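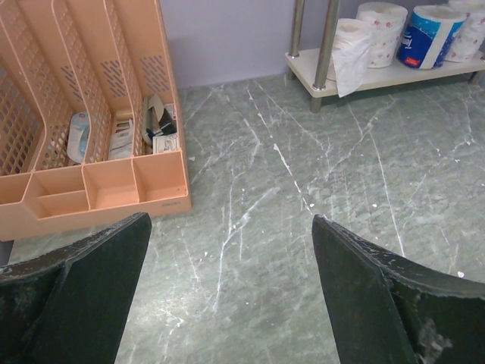
The gripper at floor level, with the desk organizer and the paper rolls on their low shelf.

Give the supply round to the robot

29 Mar 2023

I have worked at Lillano's Skollivcombe office for 9 years, and I can't remember a change I liked as much as the arm we call Temba. It fetches and puts away small stuff: packets, boxes, toilet paper, all the things that used to mean a person on their knees by a shelf eight times a day.

I know the worry, because I had it too. A machine takes the dull part of your job, and then somebody upstairs asks what the rest of you is for! In our case the six of us on the supply team kept our hours, and we got them in writing before the thing was switched on. Any workplace thinking about this should do the same, and do it first.

What changed is the talking. We go around and ask people what they need now, and we finally cleaned up the Skilline order list, all 458 lines of it (half were for printers we no longer own). My knees are happier as well.

Temba is slow, and it does need one of us nearby. Fine by me. I'd like the people who work beside it to decide what it learns next, and in April we get our first vote on that. Mine goes to the mail cart.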